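Fondstead Members' Forum
Section: Walls, Plasters and Finishes
Topic: Lime render on straw bale walls, north elevation

Posted by: S_Singhal
Good afternoon. I should be grateful for members' views on the external finish of a straw bale extension. The walls are load-bearing bales on a brick plinth, with a roof overhang of modest depth. The south and east sides have received three coats of lime render. The north side has the first coat only, and work will stop in December.

The builder proposes to leave the north wall in that condition until spring, with sheeting fixed over it. The supplier, Quispe, has advised in writing that a second coat should go on before the wall is left. The two positions cannot both be followed and I must give an instruction by Monday.

Santosh Singhal
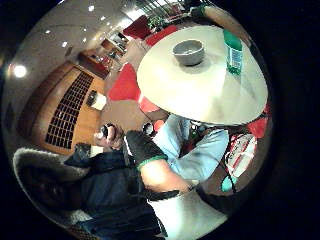 Reply 1
Posted by: D_Lagman
Mr Singhal, I would support the builder. A second coat applied late in the year is at risk of frost before it has hardened, and a failed coat must be removed in full. The first coat will come to little harm under cover, provided that the sheeting stands clear of the wall and air can pass behind it. Sheeting fixed flat against the render is a frequent mistake and should be refused.

Please state the moisture readings for the bales, if any have been taken.

Dexter Lagman

Reply 2
Posted by: Zulkifli_Raju
I must respectfully disagree with the previous reply. A single coat over straw is thin at the high points of the bales and will usually show cracks. Wind-driven rain finds those cracks, and sheeting does not survive a winter on an exposed site without constant attention. On the Darkance project we left one gable in this state and had to cut out the lower course of bales the following year. The cost of frost protection would have been much smaller.

If hessian and a heated enclosure can be arranged, the second coat should proceed.

Zulkifli Raju

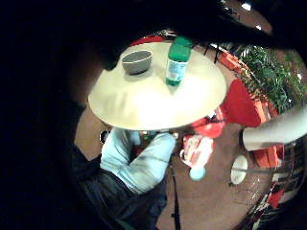

Bottle and bowl on the round table

Reply 3
Posted by: S_Singhal
I thank both members. Readings were taken at 4 points on the north wall with a probe meter. Three were satisfactory. The fourth, close to the plinth at the western corner, was higher than I should like, and the builder attributes it to splashing from the scaffold boards. The boards have now been turned back against the lift at the end of each day.

The scaffold is on hire and the quotation for keeping it, with a heated enclosure, is £1,363. The quotation for framed sheeting alone is £178.

Reply 4
Posted by: D_Lagman
The high reading alters the matter to some extent. I would not wish to see any further wet material placed over that corner until the cause is settled. Turning the boards is correct practice, but the plinth should also be examined. Is there a damp-proof layer between the brickwork and the bales, and does the ground fall away from the wall?

As to the gable at Darkance, I was given to understand that the gutter above it was missing for part of that winter. Mr Raju may wish to confirm.

Reply 5
Posted by: Zulkifli_Raju
The gutter was absent for 4 weeks. I accept that it contributed. I do not accept that it was the sole cause, as the damage extended well beyond the length affected. 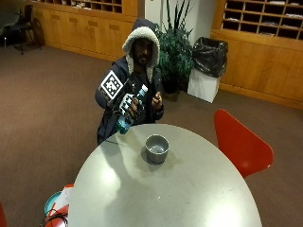
Reply 6
Posted by: Dindo_Calimlim (Moderator)
Members are reminded that disputes concerning completed projects should be taken to the Case Records section. Kindly confine further replies to the question asked.

For Mr Singhal's assistance, the guidance sheet "Lime Work in Cold Weather" is held in the Fondstead library. It recommends that no external lime coat be started when night frost is forecast, unless the wall can be kept reliably above freezing while the coat hardens.

Dindo Calimlim

Reply 7
Posted by: R_Marquez
May I suggest a middle course. Dub out the hollows and cracks in the first coat by hand on a mild day, leave the western corner alone, and then fix the framed sheeting with a clear gap at top and bottom. The sheeting should stop short of the ground. I have used the Clirkulico clip for this purpose and found it adequate, although the clips must be checked after high wind.

Ronaldo Marquez
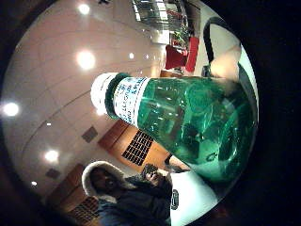
Green bottle with white cap, in the hand

Reply 8
Posted by: S_Singhal
In answer to Mr Lagman, there is a damp-proof layer, and the ground falls away on all sides except at the western corner, where spoil has been heaped against the plinth. I have asked for it to be removed tomorrow.

I am inclined to adopt Mr Marquez's proposal and will instruct the builder accordingly. The supplier will be informed and asked whether the written advice stands in view of the forecast.

Reply 9
Posted by: Zulkifli_Raju
My reservation remains on record. I would ask that readings be repeated monthly at the same points, and that the sheeting be opened for inspection on each occasion.

Reply 10
Posted by: D_Lagman
Agreed as to the readings. Please include one further point above the western corner, at mid-height.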